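Security Deposit Deductions in Furnished Rentals: A Review of Move-Out Records in Nokness

Student Project Report
Course in Housing and Property Management

Summary

This report examines how landlords and property managers in Nokness handle security deposits at the end of a furnished tenancy. The project group reviewed 147 closed tenancy files made available by Telier Property Management, with names and unit numbers removed before the files were released. The group also read the lease forms in use at two smaller agencies, Mudine Lettings and Jayasinghe Homes. The main finding is that disputes were more common where the inventory signed at move-in gave no condition for the items listed.

Background

A furnished apartment is usually let with a written inventory. At move-out the same list is used to decide whether anything is missing or damaged, and the cost of repair or replacement may be taken from the deposit. Normal wear is not supposed to be charged to the tenant. The leases reviewed all say this in some form, but only one of them defines the term.

Deposits in the sample were set at one month's rent, with a minimum of $1000. Telier returns the balance within 20 days of the keys being handed in. The Mudine lease allows 30 days, and the Jayasinghe lease states only that the money will be returned "promptly."

Method

Each file was read by two members of the group working separately. A file was marked as disputed if the tenant had objected in writing to at least one deduction. Where the two readers disagreed, the file was discussed at the next meeting and a single result was recorded. The reading was completed in April.

The group did not contact former tenants. This was a condition of access to the files, and it means that objections made by telephone or in person were not captured unless a staff member had made a note of them.

Results

Of the 147 files, 23 contained a written objection. Most of these concerned furniture and soft goods. Cleaning charges came next, and disputes over walls and flooring were few. In several files the inventory entry was a single word, such as "table" or "chair," with nothing to show whether the item was new or already marked when the tenancy began.
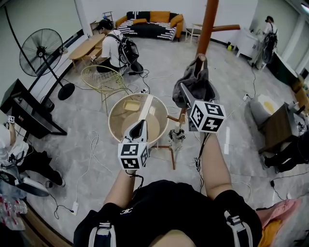

Files with a condition note beside each entry were seldom disputed, even when the deduction was large. The group also found that tenants who attended the final inspection rarely objected afterward. Attendance was offered in every case — but the letter making the offer was often sent less than a week before the inspection.

Replacement charges were a further source of complaint. Telier's standard practice is to charge the full price of a new item regardless of the age of the old one. Neither of the other leases addresses the matter.

Recommendations

The group recommends that a condition note be required for every inventory entry, and that both parties sign each page. Notice of the final inspection should be sent at least two weeks ahead. Replacement charges should be reduced according to the age of the item, using a schedule attached to the lease.

Limitations

The files came from one company and may not represent the wider rental market in Nokness. Leases from the other two agencies were read as documents only, and no records of their actual practice were available to the group.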